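About Vondell

Vondell makes and services robot cells that handle clothing. Our machines pick up garments from a pile, spread them out, find the pockets and hems, and fold or sort them. Most of our customers are resale warehouses, rental laundries and repair shops. The company was started by Ashok Shakya, who still runs the test floor and signs off every cell before it ships.

We get asked about the Nerkport stoppage more than anything else, so we keep the account of it on this page.

What happened at Nerkport

On 11 September 2021 one of our sorting cells at the Nerkport warehouse closed its gripper on a technician's sleeve. He had opened the side gate to free a pair of jeans that had caught on the table edge. The gate switch should have cut power to the arm. It had been wired in line with an older control board, and the board held the signal long enough for the arm to finish the move it had started. The technician pulled free with a bruised wrist. The arm went on to the end of its path and stopped there.

We shut down all 78 cells of that model the same evening. Some customers were without a line for 4 days and a few for 10. We paid for the lost time and we did not argue about it.

What we found

The control board was our choice and the wiring was our work. The outside inspection had passed the cell, but the inspector tested the gate with the arm standing still, as our own written procedure told him to. Nobody had tested it in the middle of a grasp. That procedure was ours too.

There was a second fault under the first. The jeans should never have needed a person to free them. The cell had pulled on one leg 3,899 times during that month's run without checking whether the cloth was moving with the gripper, and in most cases it got away with it. When a seam caught on something, the arm kept pulling and then reported an empty grasp. Technicians at Nerkport had gotten used to opening the gate several times a shift.

What we changed

The gate switch now cuts power directly, with no board in between. Every cell is tested with the arm moving, at full speed and at slow speed, and the customer's own staff are in the room for it. Force limits are set lower for heavy cloth. If the cloth does not move with the gripper, the arm lets go, backs off and looks again.

The grasping work took longer than the wiring. Denim is stiff, it bunches, and its seams are thick enough to fool a gripper into thinking it has hold of a full layer. 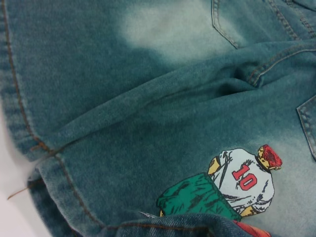
Bleached patches and printed graphics gave us trouble as well. Early versions of the software took a change in color for an edge and tried to grip there. The current version, which we call Graltness, looks for stitching and folds first and treats color as a weak hint. It still makes mistakes on frayed hems and loose threads – we log those and go through them every week.

Working with us

Our shop is on the ground floor of the Cordeiro building, and visitors are welcome on the test floor with a day's notice. Customers can ask for the full Nerkport report, including the wiring diagrams and the old test procedure. To report a fault on a Vondell cell, press the stop, leave the gate closed and call the service line printed on the cabinet door. A technician answers at all hours.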